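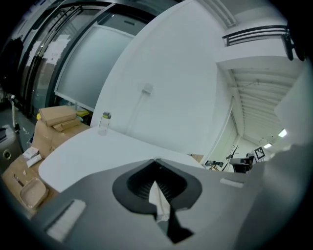 Sourdough, week three, and the rye finally rose

02/07/2022

I have to write this down while my hands still smell of it. The rye rose! After two bricks and one thing that Kamlesh kindly called a doorstop, I opened the oven this morning and there was a loaf in there, a real one, domed up over the rim of the tin with a crack down the middle like a dry riverbed.

Let me go back a bit. I fed the starter last night before bed, later than I should have, and I was sure I had wrecked it. The kitchen was cold (the radiator under the window has gone back to clanking and doing nothing else) and the jar looked flat and sulky. I put it in the oven with only the light on, which was Bastian's tip from the winter before last, and went to sleep expecting soup. When I came down at six it had doubled and was pushing at the cloth. It smelled of green apples and a little of nail polish. I stood there in my socks grinning at a jar.

The starter is called Minja, by the way, in case I read this years from now and wonder who I was talking about. It came from Bastian, who got his from a bakery course, and he has kept his going through two house moves and a flood in the basement. He gave me mine in a mustard jar, 20 grams of it, with the instructions written on a paper napkin. I still have the napkin. It says "feed, wait, don't fuss" and I have fussed every single day.

So, the loaf. I want the numbers down properly this time, since last week I threw in an extra handful of flour and then couldn't remember whether it was one or two. 400 grams of dark rye, 403 grams of water (I was aiming for 400 and the tap had other ideas), a big spoon of salt, a small spoon of molasses, and most of the jar of Minja. No kneading. It is more like mixing cement, and I love it. You stir with a wet wooden spoon until your arm complains and then you scrape it all into the tin and smooth the top with a wet hand. There is something so good about that last bit, the dough going glossy under your palm.

I dusted the top with flour this time and waited for the flour to crack, which is how you know it's ready. Kamlesh told me that and I didn't believe him. He was right. It took three and a half hours on the shelf over the fridge, and when the cracks were as wide as a matchstick I put it in. Hot oven for fifteen minutes, then down low for the rest. The whole loaf weighed 785 grams when it came out, and yes, I weighed it, and then I weighed it again.

Then the awful part, waiting. You are supposed to leave rye for a full day before cutting it or the inside goes gummy. I lasted until four in the afternoon. I know! But the heel came away clean, and the crumb was a little sticky on the knife and no more than that, dark brown and tight with small even holes. I had the first slice with butter and the second with butter and the plum jam from Udolen, where we stopped last fall and bought far too many jars. The third slice I had standing up with nothing on it, looking out at the yard.

Walked a quarter of it over to Kamlesh before dinner, wrapped in a dish towel. The sidewalk was still icy along the school fence so I went the long way past the Plukidik, which has new curtains and a sign saying they are doing soup again on weeknights. Must go. Kamlesh ate his piece at the door with his coat on -- he was on his way out to pick up his daughter -- and told me it needs caraway. I think it might. He also thinks I should try it with coffee in place of some of the water, and he lent me his good lame so I can quit slashing my wheat loaves with a steak knife.

Called Bastian after dinner to brag. He asked about the bottom crust and I had to go and look while he waited. Slightly pale. He says to take it out of the tin for the last ten minutes and put it straight on the rack. He talked for ages about flour. He has been ordering his from a mill out at Stestodwood, stone ground, comes in big paper sacks, and apparently it drinks up far more water than the stuff from the store, so all my careful numbers will be useless if I switch. I want to switch. I want a sack of flour in the hall closet! I would have to move the vacuum cleaner.

He is coming through at the end of February and says he'll bring me five pounds to try. We might do a whole baking day, his rye and mine side by side, plus those seeded rolls he made when we were all stuck at his place in the storm. I have never had better rolls than those. We ate them with canned sardines by candlelight and Kamlesh did his impression of the weather man.

Things to remember for next time: caraway, a teaspoon, crushed a little. Out of the tin for the end. Feed Minja before the evening news. Buy more rye, there is only a cup left in the bag. Find the lid to the big tin, which I think is in the garage with the camping stuff. Ask Mom for the recipe for the beet spread she used to put on dark bread, the one with horseradish, and get her to give me real amounts this time.

It's past ten and the kitchen is still a mess. There's rye paste dried onto the spoon, the scale and somehow the light switch, and that stuff sets like glue. I'll soak the spoon tonight and deal with the rest tomorrow. Minja is fed and back in the oven with the light on, and I've stuck a note on the door so I don't preheat it by mistake in the morning.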